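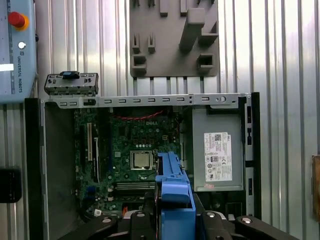 **Do I have to pull the power cord before opening the side, or is switching the machine off enough?**
Pull it. A switched-off desktop still feeds standby power to the board, and the board doesn't care how careful you were planning to be.

## Desktop Teardown Check - Bench 2, Tamiru Refurb

Filled in by Leanne Cheetham, Thursday, late morning. Unit 189.

- [x] **Cord out, power button held down for five seconds.** Done. I counted out loud, which Sunita Begay enjoyed more than I did.
- [x] **Case lying flat and stable.** Fine. It doesn't rock.
- [x] **Wrist strap clipped on.** Strap yes, clip eventually. The clip on this bench has the grip of a tired handshake. Replacement requested in June, requested again now.
- [x] **Power supply left closed.** Always. The supply comes out whole or stays in whole. Anyone curious about the inside of one can be curious at home, on their own insurance.
- [ ] **Drive removed and logged.** Left open until Mekdes Adugna signs. The log says 2936, the sticker sheet says 3000, and I am not picking a favorite.
- [x] **Memory clips opened at both ends before lifting.** See last month's comment about the person who opened one end. Still me.
- [x] **Processor left in its socket with the bracket down.** Staying put until the parts order says otherwise.

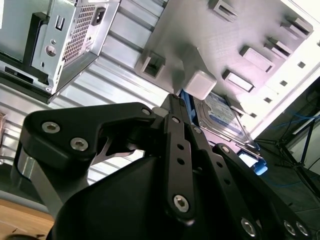
*Unit 189: power supply, vent and inlet side.*

- [x] **Inlet checked for scorching or loose contacts.** Passed at the bench light. Shaimaa Mansour to look again, as she has better eyes and less faith.
- [x] **Vent brushed, no compressed air indoors.** Brushed. The rule about air dates from the Uvcombe batch, and the ceiling remembers.
- [ ] **Voltage switch set to 230 where fitted.** Not reached yet. Do it before the cord goes anywhere near the unit - the label on the supply wins any argument.
- [x] **Screws in the tray, tray on the bench.** Most of the screws. The tray is on the bench.

**Result:** hold, two items open. Back to me after lunch.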